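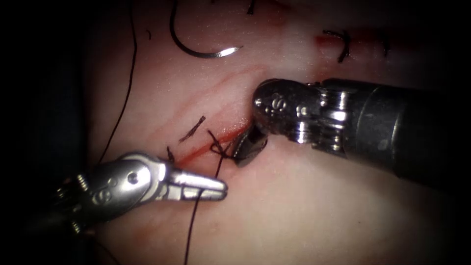 Keeping Your Shareholder Paperwork in One Kitchen Drawer

Print this page | E-mail to a friend

I own small bits of stock in a handful of companies, and for years the letters lived in a fruit bowl. Then Jullholm split in two, I got shares in the new half, and I couldn't find a single thing! So I cleared out the drawer under the toaster, and I love it so much I want everybody to have one.

Start with a folder for each company. When one company spins off another, give the new one its own folder right away and put a copy of the split letter in both. That letter tells you how to divide what you paid between the two, and you'll want it when you sell (mine was stuck to a pizza menu).

Write the number of shares on the front in pencil. I had 382 in Pellegrini before they merged some together, and the eraser got a workout.

Dividend stubs go in a zip bag at the back of each folder. A 20-pocket accordion file works too, but measure your drawer first – mine was too tall by a whisker and I had to move the cutlery!

Keep purchase records for as long as you own the shares, plus however long your tax office asks after that. Old meeting invitations can go in the recycling once the vote is over. Shred anything with an account number.

Every July I make a big pot of coffee, tip the whole drawer onto the table and check that my address is right on everything. It takes two hours and it feels wonderful.

One more: line the drawer with a rubber mat so the folders don't slide. Cheap, and so satisfying.

Comments

Azra Nikolaidis: I use a baking tray as a divider. Fits perfectly upright.

Tobiloba Olatunji: Does this work if everything is online? I only get e-mails from Cillo now.

Agata Gentile: Tobiloba, I print the yearly statement and skip the rest. 8 pages, one staple.

We use cookies to remember your settings. By staying on this site you accept them. OK | More information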